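Review: Tiedemann Batting Tee, after one season

I bought the Tiedemann tee in March for my son and two of his teammates, who hit in our garage before school. Our old Gernent tee had a rubber neck that split, and I was tired of taping it. The Tiedemann sells for a bit more than the Gernent and less than the Wakurden that the high school uses.

The base is a flat steel plate with a rubber coating. It weighs enough that a bad swing doesn't knock it over, though a very bad one will. Setup took me 8 minutes with the wrench from the box. The stem is in two pieces and slides up and down with a friction collar, so there are no pins to lose. 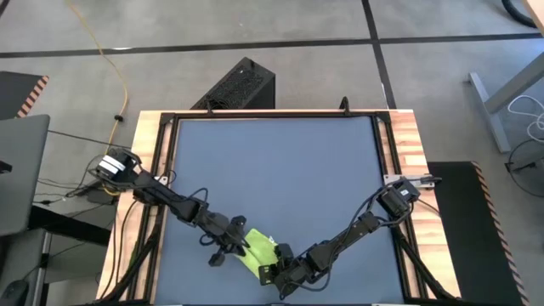 Height adjustment is the best part. My son is short and one of his teammates is close to six feet, and they can change it between turns without asking me for help. The collar did start slipping in June. I took it apart, wiped it down and tightened the screw a half turn, and it has held since then.

The ball cup is softer than the one on the Gernent. You feel less of it at contact, and low pitches come off cleaner. Cups wear out on every tee. Ours lasted nearly 300 swings a week for most of the summer before the lip began to tear. The replacement comes in a pack of two.

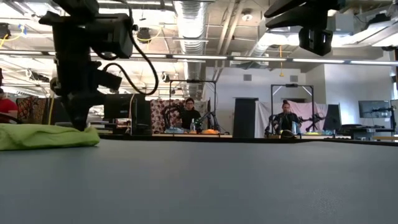
Lime-green cloth on the gray tabletop.

I have two complaints. The stem only goes down so far, and kids under seven will be reaching for the ball. Also, the carry bag is thin and the zipper came off its track the second time we took it to the field. Carleen Grimshaw, who coaches the Sesen 12U team, has the same tee and carries hers in an old bat bag.
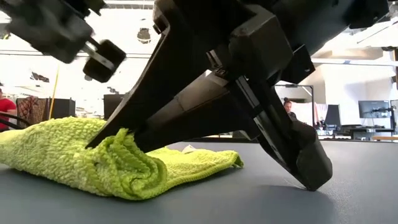 For travel I would still pick the Wakurden, which folds smaller. For a garage or a backyard cage, the Tiedemann is the one I'd buy again. Order the spare cups at the same time, as shipping on them alone costs almost as much as the cups.

Rating: 4 out of 5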